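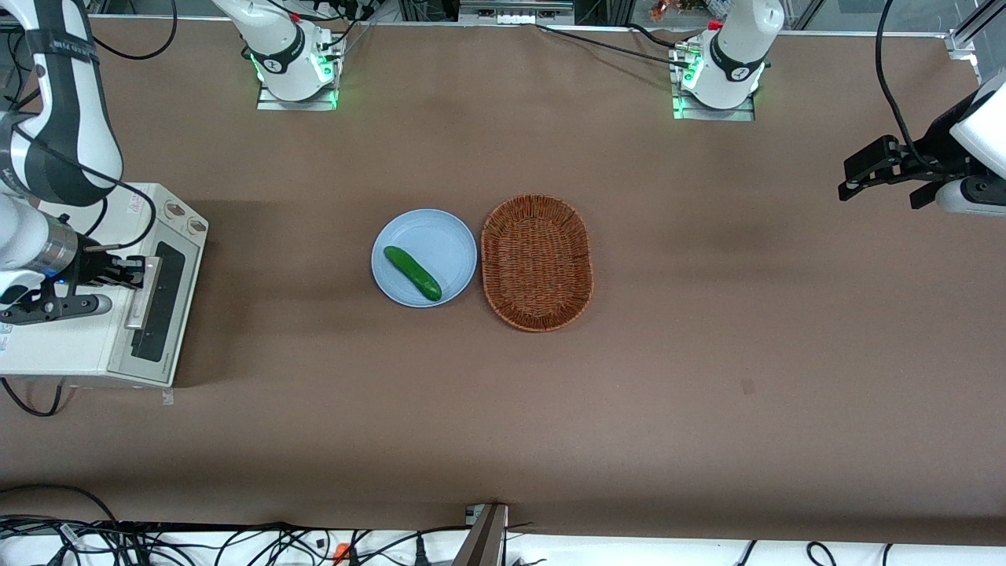

Wicker basket next to a toaster oven: safe, and how do I clean it?

Posted in October by Ebise Fikre
313 views, 3 replies

I bought an oval wicker basket for the table where I keep my toaster oven. The oven is white with a dark glass door, and its cord comes out underneath, so I can't push it around much without dragging the cord along. The table isn't large. I use the same table to get food ready, usually a cucumber or some bread on a plate, with the basket beside the plate.

I want to use the basket for rolls and for vegetables I'm going to eat the same day. It is a reddish brown, low all around, with a tight weave on the bottom and thin strands at the rim that are more open. The label was gone when I got it, so I don't know if it has a stain or a varnish on it.

What I would like to know:

How far does it need to be from the oven while the oven is on? Can I wash it with water, or will the bottom warp? Crumbs fall through the rim and onto the table, and I expect they will get stuck in the bottom too. And is a cucumber fine sitting in it, or does it have to be in the refrigerator?

One more thing. There was a small packet in the carton the basket came in. It is a whitish or silvery plastic, close to square, with no label that I can make out. I haven't opened it. Should I keep it with the basket when I put the basket away, or throw it out? 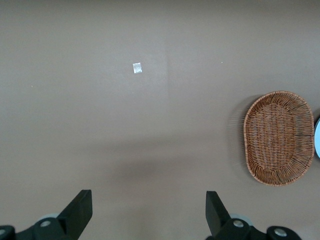
Liesbeth Coppens

Throw the packet out. A lot of woven goods ship with a drying packet, and that may be what you have, but if you can't read what it says then it shouldn't be near bread. Don't cut it open to check.

For the oven, look in the manual under clearance. Mine is a Nuvholm and the manual wants 3 inches on the sides and back, and nothing that can burn in front of the door. I would go further than that with wicker. Move the basket to the other end of the table before you turn the oven on, and leave it there until the oven has cooled. Don't put it on top of the oven at any time. The top stays hot for a good while after the timer goes off.

Cleaning: turn it over and tap the bottom with your hand, then use a dry brush. A soft vegetable brush works, or an old toothbrush for the rim. If something sticky gets on it, wipe it with a damp cloth and a little dish soap, wipe again with plain water, and stand it on its edge to dry. Don't soak it. I left one in the sink and the base came out with a hump in it that never went flat.

Two people found this helpful

Damian Mayrhofer

just put a towel in it. I have had the same basket for years and never washed it

Vija Venckus

I agree with the towel, but you still have to take it out and shake it or the crumbs work their way under. I keep 2 cotton napkins for mine and swap them when one goes in the wash. It also helps with the finish question. If you rub the inside with a damp white cloth and color comes off, don't let food touch the wicker directly.

On the cucumber, a whole one will be fine on the table for the day. I keep them away from bananas and tomatoes, which make them go yellow and soft faster. Once it's cut, wrap the end and put it in the refrigerator. Dry it well before it goes in the basket if you have rinsed it, and don't leave wet vegetables in there overnight. Wicker gets a musty smell and it is hard to get out. If that happens, set it outside in the shade on a dry day.

Ebise Fikre

Thank you. I threw out the packet. My manual says 4 inches, so the basket goes to the far end when I'm using the oven. I did the cloth test on the inside and a little brown came off, so I'll be lining it.

Contact us | Copyright Stokance Home Help | Back to top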